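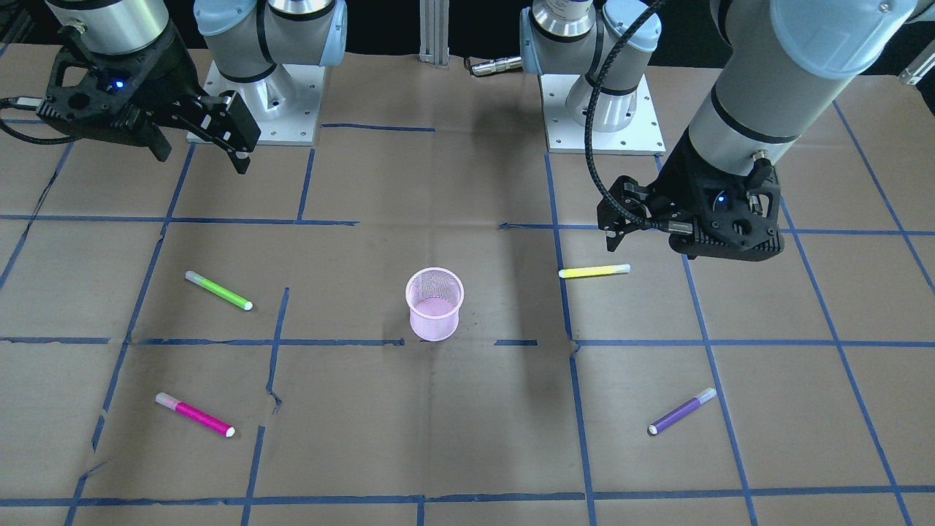 Häufige Fragen zum Vormachen und Fernsteuern

Wer kann bei Fivelby mitmachen?
Alle, die Lust haben und zwei ruhige Hände mitbringen! Programmieren muss man dafür nicht können. Wer schon mal Marionetten gespielt hat, ist klar im Vorteil, aber das kommt auch so.

Wie lange dauert es, bis ich einen Arm sicher steuere?
Die ersten 2 oder 3 Durchgänge fühlen sich an wie Schreiben mit der falschen Hand. Danach geht es erstaunlich schnell, und irgendwann denkt man gar nicht mehr an den Greifer, man greift einfach (ein tolles Gefühl!).

Was wird geübt?
Zurzeit das Einräumen: Filzstifte vom Tisch nehmen und in den Becher aus Drahtgeflecht stellen. Klingt nach Kinderspiel, ist aber eine wunderbare Aufgabe. Jeder Stift liegt anders, und man muss sich früh entscheiden, welcher Arm ihn holt.

Darf ich mir den Arm aussuchen?
Ja. Nimm den, der näher am Stift ist, und lass den anderen solange offen und ruhig über dem Papier hängen. 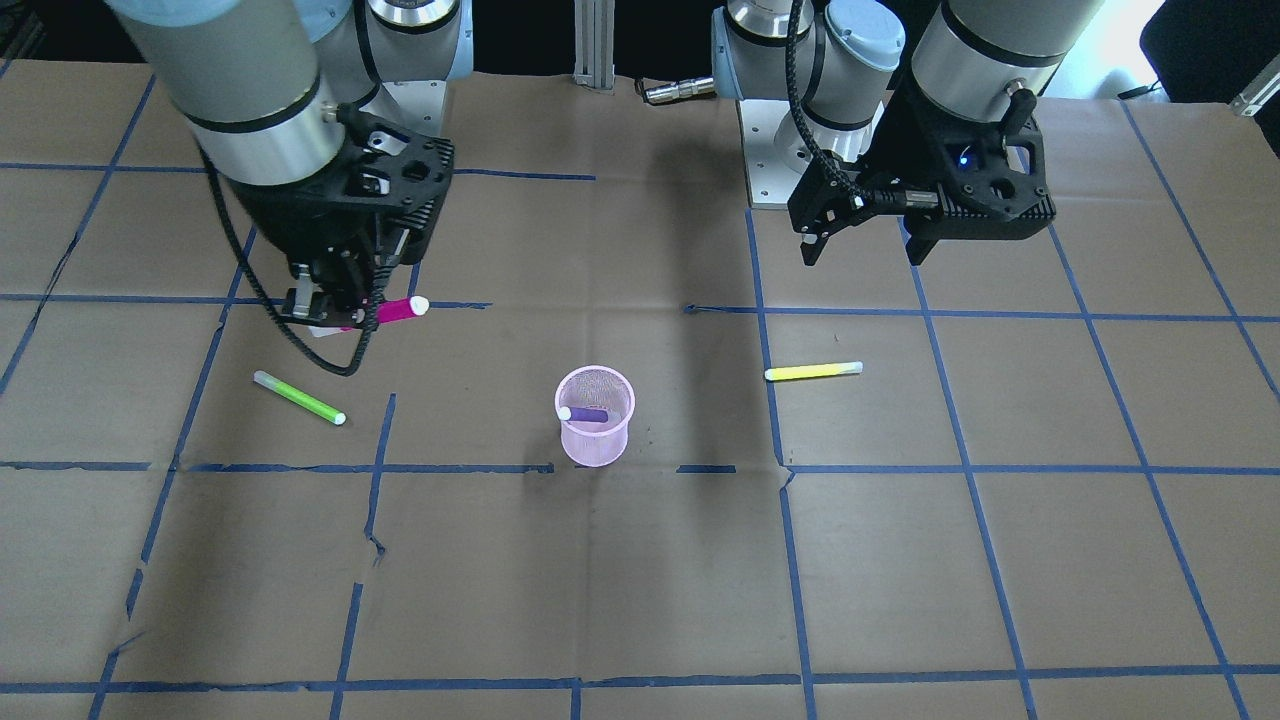 Fahr bitte erst ganz über den Becher, bevor du den Greifer öffnest. Schräg hineinwerfen gilt nicht, auch wenn es manchmal klappt.

Wozu das blaue Klebeband?
Damit legen wir die Startplätze fest. Vor jedem Durchgang wechseln die Stifte das Feld. Krumme Linien stören nicht.

Was passiert, wenn mir ein Stift herunterfällt?
Weitermachen und neu greifen! Gerade solche Korrekturen sind für das Training viel wert. Abgebrochen wird nur, wenn ein Stift vom Tisch rollt.

Wie viele Durchgänge braucht ihr?
Unser Ziel sind 150 pro Aufgabe. In Cletitz waren wir im April bei 144.

Kann ich auch von Hilgate aus steuern?
Noch nicht, die Verzögerung ist uns zu groß. Wir arbeiten dran und freuen uns riesig darauf.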